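25 July 2018

Gillside, side two, and why I can't stop playing it

I've had the second Valdebenito album on repeat since May and I think it's time I wrote something down, if only so my family can have a rest from hearing me go on about it.

For anyone who hasn't come across them, Valdebenito are a folk band, more or less, though there's a drum machine on half the songs and the fiddle goes through so many pedals that it sometimes sounds like a ferry coming in. The album is called Gillside. It came out on Zetby, a tiny label that pressed 500 copies on vinyl and then seemed to forget it had done so. I found mine in a rack at the back of a record fair, filed under jazz, with a crease across one corner of the sleeve. Best purchase of the year by a mile.

Side one is lovely and I don't want to be unfair to it. The opener has that big rolling piano part, and the second song is the one you might have heard on late night radio. But side two! Side two is where they let everything go a bit strange. There are only 4 songs on it and the last one, "Allix", takes up nearly half the running time.

"Allix" starts with a harmonium holding one chord for so long that the first time I played it I got up to check the needle hadn't stuck. Then the voice comes in very low, almost speaking, a verse about somebody waiting for a letter and pretending they aren't. No chorus yet. You get a second verse, and a third, and just as you've decided there isn't going to be a chorus the whole band drops in behind her and it's like a door opening on to the sea. 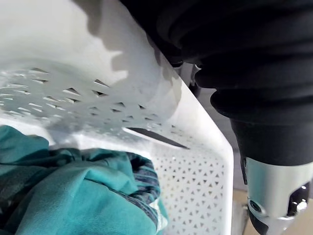 The chorus is one word, the name, sung seven times, and each time the harmony underneath has shifted a little. I sat at the piano trying to work it out and got as far as the fifth one before I had to give up. There's a chord in there that I'm sure has no business following the one before it, and yet when you hear it you wouldn't want anything else. My ears are pretty rusty, so if any of you play and have cracked it, please put me out of my misery in the comments.

I love the recording too. You can hear the bench creak and somebody breathing in before the last verse. Lots of bands would have cleaned that up. I listened on headphones on the bus and it felt as though they were sitting in the seat behind me (I did look round, once).

The words are harder to pin down. I was convinced at first that Allix was a lost sister, and then for a couple of weeks I thought it was a boat. The lyric sheet is no help at all, as it prints the name with a small letter in one place and a capital everywhere else. Now I lean back towards the sister, mainly for the line about sharing a coat.

If you can't find the vinyl, the download has the same running order, plus a 60 second piano sketch at the end which I could take or leave. Next on my list is the first album, which I'm told is much noisier.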